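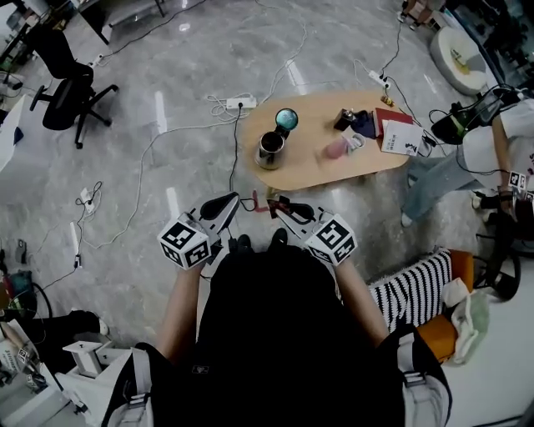 2025-02-24

Bus replacement letter came today. From next month the 36 will no longer go through Wodimdale at all, and those of us who live here are invited to walk to the Toreck road end, "a pleasant distance", and catch the 117 there. Whoever wrote pleasant has never done it in sleet with a bag of potatoes.

I read it twice over breakfast and then looked up the timetable, which was a mistake. The 117 runs every two hours and appears to have been arranged so that it leaves just before the train gets in. I could learn to drive. I have been saying so for 20 years and own the provisional licence to prove it, with a picture on it of someone who still had hopes for her fringe.

Magnus Dow rang at eleven to ask if I'd had the letter. Everyone has had the letter. He wants to write to the council, to the paper and to Vandham, who run the buses, and he wants me to do the writing on account of my semicolons. I said I'd do one. He said three. We settled on three.

Started the first after lunch. The opening draft was rude, the second was grovelling, and the third used the word "lifeline" and I had to go and put the kettle on. What I want to say is that I like the 36. I like the seat over the wheel arch where your knees come up to your chin. I like the driver who brakes for pheasants. I have read most of Trollope on that bus, and had one proposal, though he got off at Farquharson's garage before I'd worked out if he meant it.

None of that will move Vandham. They'll want passenger numbers, and the passenger numbers are me, Magnus and the girl with the cello.

Posted nothing. The last collection had gone, and the next decent postbox is in Toreck – on the 36 route, naturally.

Soup for supper. Found the walking boots at the back of the cupboard and the left one still fits.

4 comments | 11 shares

Recent entries
The cello girl gets a seat
Marmalade, second attempt
What the September gales did to the shed
A short history of my driving lessons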